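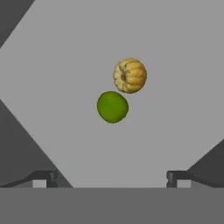
Gripper open over a little ribbed squash and a round green fruit, from the simulated kitchen at Sukus.

Visits & Open Days

It was a grey, drizzly morning when we got off the bus at Drastotport, and I was very glad of the tea waiting for us at the door. Sukus had opened its simulation rooms to 23 of us for the day, mostly people who write safety rules for a living, with a few (like me) who have to live with them afterwards.

I had expected a lot of talk about speed. The morning went instead on a house rulebook called Grewal, which our hosts have been putting together since December and which covers how a robot arm ought to behave in a home kitchen before it is let anywhere near a real one. Everything is tried on screen first, and the rule I liked best is also the plainest: an arm must pass the same task 3,000 times in simulation, with the food moved a little each time, before anyone may book a test on hardware. There was a good long grumble from the back about whether that number is too high for simple jobs, and I must say the hosts took it very kindly.

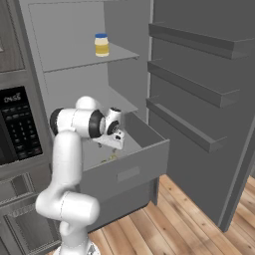
After the break we moved on to drawers and doors, and I could happily have stayed there all day! Grewal asks that the arm keep its elbow clear of shelves and door bins on the way in and on the way out, and that any touch, however light, be written down as a contact even when nothing is knocked over. Clodon, the firm that checks the logs, reads 10 runs from every batch from start to finish and sends the whole batch back if a contact has been left out. It sounds harsh — it did to me at first — but I've sat through enough meetings about missing entries to see the sense in it.

We also had a lively chat about soft fruit. The rules set 4 levels of grip, and the team must name the level before the run begins, so that a lucky pick can't be tidied up into a good one later on. 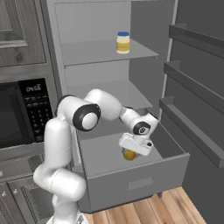 Reaching down into the open drawer, with the mayonnaise on the shelf above.

Lunch was soup and very decent bread. In the afternoon I asked what happens when a rule turns out to be wrong, and was shown the page where old wording is struck through but kept, with the reason beside it. I've already pinched that idea for our own handbook. The next visit is in the spring, and places are free, though you do need to write to Sukus beforehand and bring proper shoes for the workshop floor.

We use cookies to remember your settings. Accept all | Manage choices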